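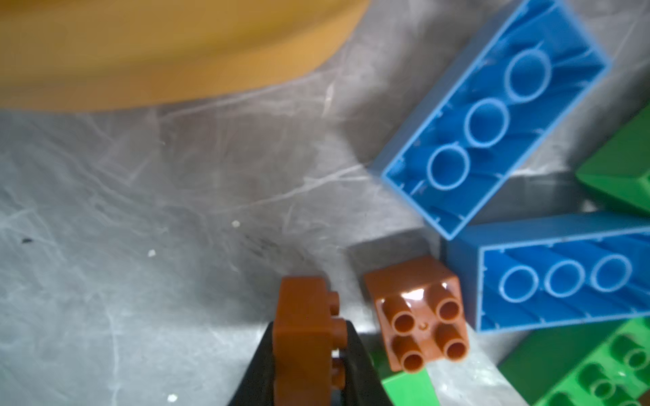 Photo: Domnica Sârbu, Statelex

Grimeck Classroom Storage Cabinet
Item number: 2077
Supplied by Statelex School Furnishings

The Grimeck is a low storage cabinet for preschool and elementary classrooms, libraries, and after-school programs. It holds building bricks, puzzles, art supplies, and other small materials in removable trays that slide out from the front. Children can reach every tray while standing, and the flat top may be used as a display shelf.

The cabinet is delivered assembled. Trays are packed separately and should be checked against the delivery slip before the driver leaves.

General specifications
Doors: two, hinged at the sides, with a single lock
Shelves: five, adjustable
Weight without trays: 83 pounds
Body: steel, powder coated
Trays: polypropylene, with or without lids
Base: leveling feet, or casters on request
Warranty: five years on the body and hinges, two years on trays and casters

Trays and inserts
Trays are available in shallow and deep versions, and both run on the same rails. A full cabinet may combine the two in any arrangement. The shallow tray suits loose bricks, beads, and counters. The deep tray is intended for wooden blocks, paper, and folded fabric.

Divider inserts fit the shallow tray only. Lids are clear and fit either version, but a deep tray with a lid cannot be placed on the top shelf position.

Labels slide into a holder on the tray front. Blank label sheets are included with each cabinet, and replacement sheets can be ordered from Statelex at any time. Schools that already use the Drorkton label system will need the narrow holder, which must be specified at the time of order.

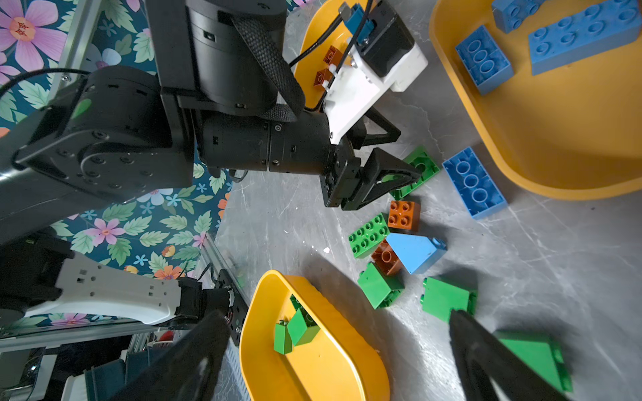 Casters are offered as a set and include two that lock. A cabinet on casters should be emptied of deep trays before it is moved across a door sill. Cabinets standing on leveling feet must be fixed to the wall using the bracket supplied - this applies to all rooms used by children, including rooms used only part of the day.

Care and cleaning
Wipe the body and doors with a soft cloth and mild soap. Do not use abrasive pads on the coated surfaces. Trays may be washed by hand in warm water and must be fully dry before lids are replaced. Hinges require no oil.

Rails should be inspected once a year. Statelex recommends April, when most schools prepare their furniture orders for the following term. A worn rail can be replaced without removing the shelf above it.

Ordering and delivery
Orders are accepted from schools, public libraries, and registered childcare providers. Please state the item number, the number of shallow and deep trays, the choice of feet or casters, and the body color. Standard colors are white, sand, and Ciobanu blue. Other colors are made to order and cannot be returned.

Delivery is to the ground floor. Delivery to upper floors can be arranged where there is an elevator large enough for the cabinet - customers are asked to confirm this in writing.

Questions about specifications should be directed to Silviu Ene, Product Information. Warranty claims and requests for spare parts are handled by Domnica Gavrilă, Customer Service.

Page last revised: 28/11/2025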